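Progress Report to the Gekumier Fund
Prandow Shared Workroom, table surface and block sorting
February 9, 2022

You asked for a plain account of where the money has gone and whether we think it was worth it. The second part is harder to answer than the first, and I am less sure of it than the application was.

Of the $1,575 awarded in July, $794 has been spent. Most of that went on paper, tape and foam blocks. The balance is being held until we agree on the surface, and I would rather return it than spend it on more of something that may not be working.

The claim in the proposal was that a taped grid would make it faster to set out blocks the same way twice and to clear them into a bin afterward. Pristemby has used a grid like this for a while and speaks well of it. We took their layout more or less as given, blue lines over a covered table, cells about square.

What we have found so far:

Placing blocks by cell works. A written layout ("pink, third row, near the line") can be followed without a second person checking it. Blocks that sit across a line are still a problem. Our sheet has no way to record them, so they get written down as being in one cell or the other depending on who has the pencil.

Clearing into the bin is no faster as far as I can tell. We logged 38 clearing runs and threw out 16 of them for bad notes, and what is left does not show much of anything. I would not want it quoted.

The tape is the weak point. Lines laid by eye are not straight, and repairs leave short strips that somebody then has to decide are lines or are not. Ends lift and edges fray. The covering creases too, and smudges stay where they are.

State of the grid:

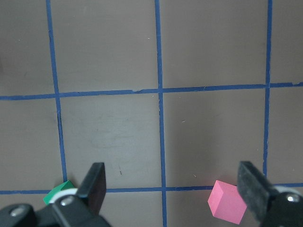
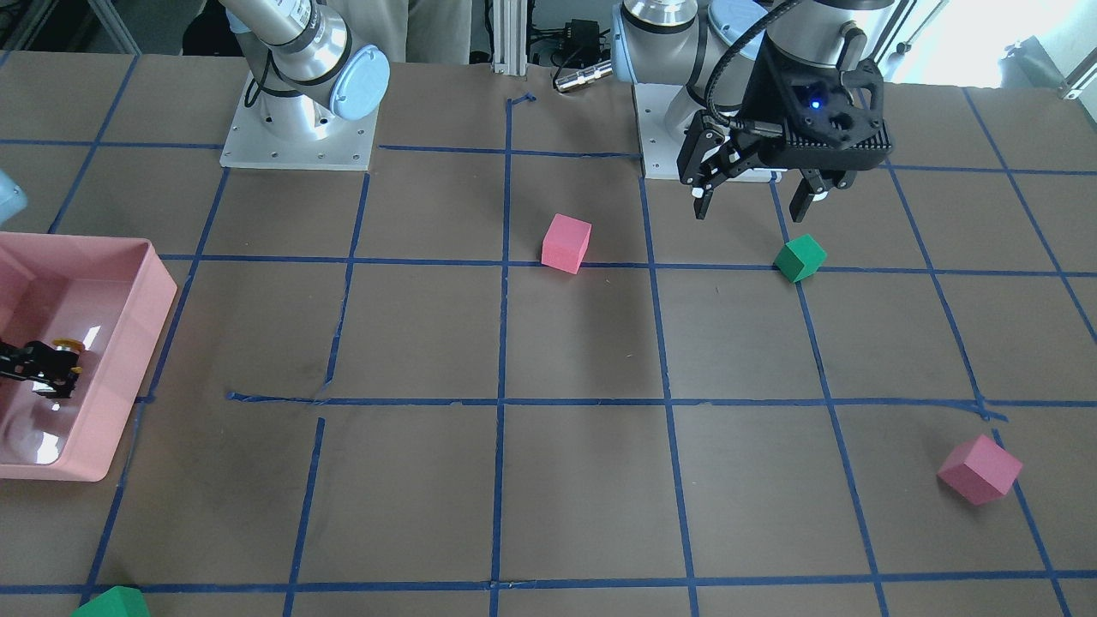
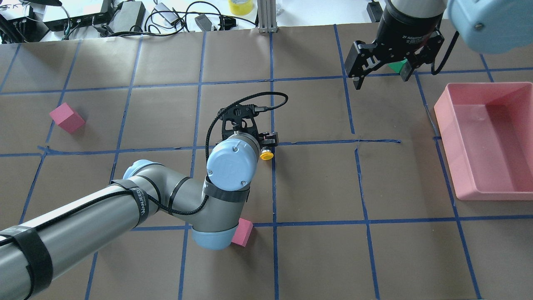
Aguirre read a draft of this section and disagreed with the tone. The grid only has to be readable, the comment went, and a crooked line that everyone uses is as good as a straight one; if the notes were bad on that many runs, fix the note sheet before blaming the tape.

That is fair about the notes. I am less convinced about the lines. Two cells that look alike on the sheet can differ on the table, and a block near the edge of a smaller one reads as a mistake when it was put down correctly. We have not measured how often that happens — we should have, before asking for money.

Next period we plan to redraw the sheet so a block on a line has its own mark, relay the worst strips against a straightedge, and repeat the clearing runs with the same bin in the same spot each time. No new blocks will be bought.

Still open: whether Gekumier wants the remaining $781 moved to a printed mat. I have one quote and do not trust it. It leaves out delivery, and the sample had a shine to it.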